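Community Garden Water Use in Stokbridge
Environmental Studies, final report

Our group looked at how plot holders at the Pollton Road garden water their beds in July. We read the meter at 7 a.m. and 7 p.m. and compared 13 plots. Four of them used drip hoses — the rest were watered by hand.

The drip plots used less water, and their soil stayed damp longer after noon. Mulch also helped, but we did not test it separately.

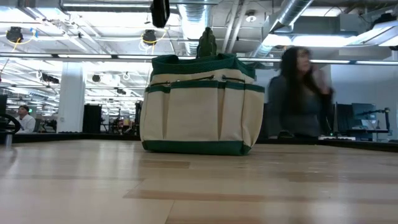 When is the best time to water a vegetable bed in summer?

Early morning, before the sun dries the top layer of soil.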